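课程设计报告:Mokerus 齿轮装配教学套件试用与评价
提交日期 07/11/2020
课程:机电系统综合实践
小组:第2组

一、为什么选这个题

老师给的题目单里有三个方向,我们选了“教学产品评测”。Mokerus 是一套面向高校实验课的装配任务套件,由 Lirnedora 代理,卖点是拿来就能给机械臂练行星轮装配。学院八月份借到一套试用,要不要买还没定,所以这份报告基本上就是回答一个问题:值不值得买,买了下学期的课怎么上。

时间比较紧,理论部分写得短,以实测为主。

二、套件里有什么

圆盘底座,白色,中间有孔。
金属直齿轮,行星轮用,三个一组。
太阳轮一个,齿圈一个。
作业垫,深灰色,哑光。
纸质手册一本,中英文,另有一个U盘,里面是示例程序。

不含机械臂,也不含夹爪,这点宣传页上写得很小,我们开始还以为有。相机要自己配,标定板也要自己打印。手册里推荐搭配 Zellton 的控制软件,但没说必须用,我们用的是实验室原有的那套,接口改了一个下午。

三、测试安排

任务分两段。第一段:把三个行星轮依次放到圆盘上,绕中心孔均布。第二段:装太阳轮和齿圈。因为借用时间只有 24 天,中间还碰上实验室停电检修,第二段只做了初步尝试,数据不全,不列入结论。

第一段用两种方式各跑 50 次:
方式A,示教点位,齿轮初始位置固定。
方式B,视觉定位,齿轮初始位置随手摆。
判定标准:三个齿轮全部放到位,中途没有人碰过,算成功一次。只要有一个没放好整次作废。

四、结果

方式A成功 48 次。失败的两次都是夹取时齿轮打滑,手指没夹正。
方式B成功 37 次。失败原因里最多的是识别偏了,齿面反光,阈值怎么调都不太稳。后来把灯往旁边挪,好一些,但是没有重新跑满 50 次,所以数据不改。

节拍没有认真测。示教方式明显快,视觉方式每次都要停下来拍照,等的时间比动的时间还长。

五、使用中的问题

1. 手册第二章的坐标系图和示例程序对不上,Z轴方向反的。我们为这个差点撞到圆盘,后来把速度降下来才敢继续跑。建议供应商尽快改。
2. 圆盘没有固定孔位。放在垫子上,齿轮下压时如果偏心,盘会跟着走。我们最后在盘底贴了双面胶,比较土但是有用。
3. 齿轮质量不错,毛刺很少。就是小,手指行程大的夹爪不好控制力,建议配窄一点的指尖。
4. 备件。只有一组,没有多余的,丢一个整套就停了。问过代理,单独买齿轮要等货。
5. 示例程序注释太少,变量名全是缩写,低年级同学看不懂的可能性很大。

六、放置动作的调整

最麻烦的是第三个齿轮。前两个已经在盘上,夹爪再进去空间就小了,路径不能照抄前面的。手册给的是三个齿轮同一个接近方向,只转底座坐标,实际跑下来容易碰。我们改成第三个从侧面进,先到盘边上方,姿态调正再下。
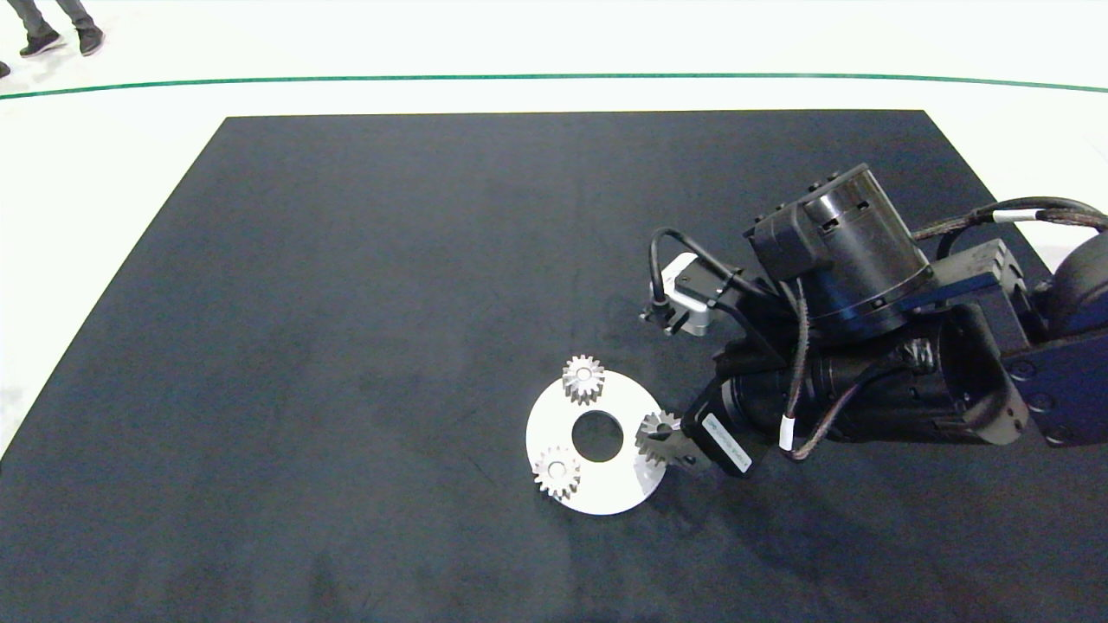
把 Mokerus 当两周的实验课内容偏多,当一个学期的又偏少,Chou 看完初稿以后这样讲,还说套件真正有价值的是逼学生去想装配顺序,齿轮本身自己找厂加工也行,买之前最好先问清楚备件价格。

这个意见我们讨论过,部分同意。自己加工齿轮要考虑公差和时间,学院的加工中心排队很长,一个班等不起。但备件的问题确实是真的,前面第五节也写了。

改完以后方式A又补跑了一轮,没有再碰到已放好的齿轮。补跑次数少,只能算参考。

七、评价和建议

硬件:好。齿轮和圆盘都没什么可挑的,就差固定。
文档:差。图错,注释少,没有故障排查的章节。
适用性:大三以上可以,大二吃力。
配套支持:一般,发邮件隔天才回,态度还行。

建议学院可以买,先买 2 套,不要一次给全班配齐。条件是代理把手册改过的版本发过来,并且每套多给一组齿轮。如果谈不下来,就先租,下学期再看。

上课的安排我们初步想的是:第一次课只做示教,第二次课加视觉,第三次课自由改路径,最后交一段录像和一页说明。报告字数不要超过 200 字,不然大家都在写报告没人调机器(这条是组里强烈要求的)。

八、没做完的

齿圈装配的数据。
不同光照下的识别对比,本来想做的,时间不够。
指尖换成软材料的效果,3D打印件已经画好了,还没打。
力控方式没有碰,实验室那个力传感器标定过期了,要等老师送检。

附录A 点位表见压缩包里的表格,注意第二个工作表才是最终版,第一个是旧的忘记删了。
附录B 改过的程序,在同一个压缩包,主程序开头写了运行顺序,请先看完在运行。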